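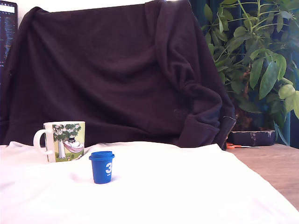 The grip that wouldn't let go

So, cup number 3 has become a bit of a celebrity at Orkance! If you missed the fuss on Sunday, our arm (the Masson, the one with the new wrist) picked up the little blue cup like it had done all week, and then simply froze. Fingers shut, motors humming, and the stop command doing nothing whatsoever. I hit the red button, which cut the power fine — but the fingers stayed clamped, and I had to back them off by hand with a hex key.

Rizwan Pramanik went through the log with me and found it at line 786. The force limit had been set to 100 when it should have been 64, and the software was waiting for a "grip done" message that never came. Every other command just sat in line behind it. Ugh.

Lama Twal has now put the stop command on its own channel, and there's a timeout of 2 seconds on every grip. We're back to the mug and cup on the white cloth, at low speed, and I'd like to keep it that way through October. Please don't copy your old settings file over the new one (I'm looking at myself here), and keep your fingers out of the gripper until the power light is off.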